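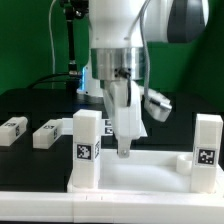 A learning system begins knowing about as much as a newborn, and the kindest thing we can do for it is to gather good examples. In this chapter we follow the Barredo collection, built over one long July, with 60 tries recorded for each task. Its parts are plain white blocks, and the square black-and-white markers stuck to them give every recording a shared sense of place – a small comfort you will come to treasure!

A second marker habit is worth learning early: tag the gripper's finger too.
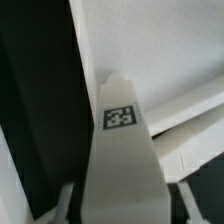 7.1 What Counts as an Example?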